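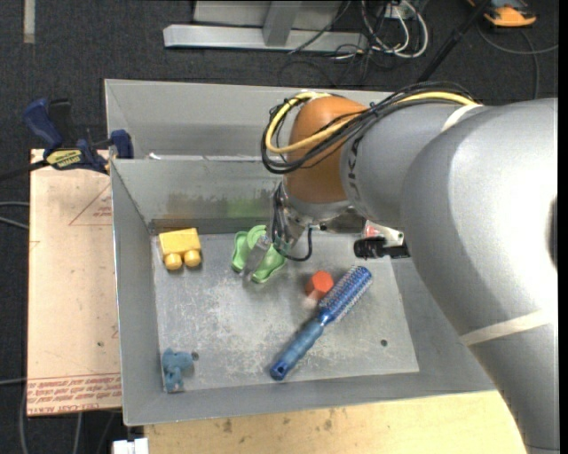
Category: Visits and open days

Subject: Re: Open day at Vesberg, who is going?
From: Solange Honorato
Date: Jan 27, 2023

Hello all,

I answer under the quoted part, as the list rules ask.

> In December somebody wrote here that Vesberg will open its
> picking lab to visitors. Did anyone from the list go there?
> I am thinking of the next one, but it is 219 km for me in each
> direction and I would like to know if one sees real work or
> only slides. Also, are they still using the Kivano software,
> or did they change? We have boxes of mixed returns at our
> warehouse and my manager asks me every month if a robot can
> sort them.

I went, together with a colleague from Brisel. There were slides, but only in the first part, and after the coffee we stood beside the robot for the rest of the morning. So for your first question, yes, one sees real work.

The task is picking mixed objects out of a metal bin. They do not use nice cartons of the same size. The bin is an old one, with sloping walls and a lot of scratches on the floor, and they put in it things which have nothing in common: a blue round hairbrush, a yellow toy block, a small blue figure like a plush toy, a light-green plastic thing with two lobes. I liked this, because our own returns look more like this than like the boxes in a brochure.

The arm is large and wears a light-gray cover. I asked about the cover and the engineer said that it is there for dust, and that it also makes the cleaning easier. The cables run on the outside, along the top of the arm, with one thick yellow one that makes a wide loop near the wrist. My colleague did not like it and asked what happens when the arm turns far. The answer was that they limit the rotation in the software. For a lab I think this is acceptable, for a production line I would want something better.

Which objects are difficult? According to them the hairbrush is the worst. When it lies diagonally, the gripper can take it by the head or by the handle, and these are two very different grips. The bristles give a soft contact and the handle has a ribbed grip. In the demonstration we watched, it was dropped two times and then lifted at the third attempt. The small orange-red block was also a problem while it was lying close to the brush, and the fingers had not much space. The plush figure was easy except when it was in the corner beside the wall. There the sloping side of the bin helps a little, they said, but the arm must come in at another angle.

About the software: they worked with Kivano until last summer and now they use Soomro for the planning. The reason they gave was the support contract, not the quality. I cannot judge this. The person who explained it was very open, also about the parts that do not function yet. They do not publish a rate of picks per hour and they did not want to tell us one, even when three of us asked in different ways.

One practical thing I noted for people who build a test cell at home or at school. The setup is quite simple. The bin sits on a wooden surface, and at its side there is a board with a normal bar clamp. I had expected special fixtures. Around it is office carpet. If you have waited with your own tests until you can pay for a proper table, maybe you do not need to wait.

For your returns, my opinion is that you should bring a few of your own objects if you go. They allowed it for visitors who had written before. I did not know it and I came with empty hands, which I regret. Write to them at least two weeks earlier, and say the size and the weight of the heaviest piece.

The parking is behind the building and the entrance is on the other side, so count some extra time. Lunch is not included, but there is a bakery on the main road.

If somebody took notes on the camera part, please send them to the list. I was standing at the back for that and did not hear everything.

Best regards,
Solange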